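4.2 Rules for handling soft packaged goods

The first version of our collection guide had 3 pages on rigid objects and a single line on bags, which read "grasp firmly and lift". We are rather fond of that line now, as almost everything we learned at the Trunham site came from watching people try to follow it. Operators who agreed perfectly on how to pick up a mug turned out to have quite different ideas about a bag of seasoning, and each of those ideas produced usable but incompatible demonstrations. A good rule has to bring these together without turning the operator into a clerk.

We therefore rewrote the guide around contact. For every soft item the operator must decide, before closing the fingers, which part of the package will carry the load: a sealed edge, a gathered corner or the body itself. The choice is spoken aloud and logged with the episode. This sounds fussy, but it takes a moment and it has been a delight to see how much it steadies the work. Approach speed is limited only over the last stretch before contact, and the fingers may be reopened once. A second reopening ends the episode, which is kept and marked as a failed grasp. Deleting failed grasps is forbidden under all versions of the guide, including the draft ones.

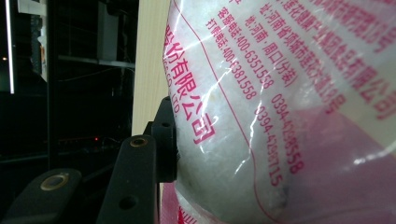 Figure 3. Side contact on a filled bag, seen from the hand-held gripper.

Labelling is the part of the standard we argued over most, and the part we are now happiest with. Drerix, the annotation scheme we adopted in March, separates what is known from the package from what is known from the item list, and an annotator may not copy from one to the other. The rule matters most for bags, where print bends with the film and a name can easily lose its beginning. In Figure 3 the red print runs at a slant across the plastic, yet the place of origin, Zhoukou in Henan, can still be read, together with a customer service number. The contents show through as white and granular. Under Drerix the contents field is therefore filled in as "white crystals", and any more exact name must come from the item list, with its source recorded. Telephone numbers and street addresses are transcribed in the private layer and left out of the public release, even when they belong to a company.

The same care applies to the contact label. We ask annotators to mark "body, side" when a finger presses into the filled part of the package and visibly changes its shape, and to keep "edge" for the seal alone. Earlier guides used the word "pinch" for both. Splitting the two was a small change with a lovely effect: disagreements that had looked like carelessness could be traced to one overloaded word. We would urge any group starting a similar collection to try its labels on bags first, and on boxes much later.

To check the revised rules we drew 200 episodes from the Trunham set and 100 from the second site at Prarlow, where the operators had been trained from the written guide only. Two annotators labelled all of them independently. In the Trunham sample, 189 episodes received the same contact label from both. The remaining ones were mostly bags held near a fold, where "corner" and "body" shade into each other, and we have added a drawing of this case to the guide.

The Prarlow annotations are still being compared, using Marty, our small review tool, which shows both labels side by side and hides the annotator's name. Rule changes are frozen until that comparison is finished. The frozen text is the version dated Apr 21, 2021, and all counts in this section refer to it.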